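Print this message | E-mail this message to a friend

[demo-collection] Re: how many examples is enough?
Posted by: Jankauskaitė
Date: Friday, October 9, 2020

Hi all,

Sorry for the slow answer, I've been deep in recording and let my mail pile up! To the question from the Andgate folks:

> We're at 263 demonstrations for our latch task and the policy still
> wanders off right before contact. Do we just keep recording more of
> the same, or are we doing something wrong? How many did you need at
> Ostura before it settled down?

Short version: we have 1,066 now, and I'd trade a good chunk of the early ones for 42 careful ones. We started in March by recording the same easy approach over and over (same angle, same speed, me half asleep) and the thing learned exactly that and fell apart if you nudged anything.

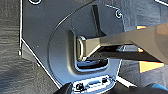 The last inch or so is where I'd put your effort. Slow down there. If you miss, don't throw the episode away, back off a little and fix it on camera, because those recoveries taught our model more than another clean run did. I tag them separately so I can turn them up or down in training, and right now they get picked 5 times as often as the plain ones. Probably too much, but I like what I'm getting!

Also, please look at your wrist video at the size the network gets it. We were squinting at shiny edges on a dark part and wondering why it couldn't find them – well, shrunk down, neither could I. Moving a lamp helped a lot. 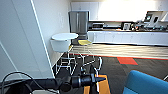
Other thing: don't clear out the background. At Flernotdale we recorded everything against one blank wall and had to redo most of it. Now I leave chairs and tables wherever people left them, turn the base a bit between batches, and record at different times of day so the window light changes. It's messier to watch but it holds up better.

What are you using for resets, by the way? Ours are still by hand and my back is not happy about it. And does anyone on the list have a decent way to trim the dead time at the start of an episode? My script keeps eating the first bit of real motion.

Jankauskaitė
Ostura

Contact the list owner | Copyright 2020 Ostura | Back to top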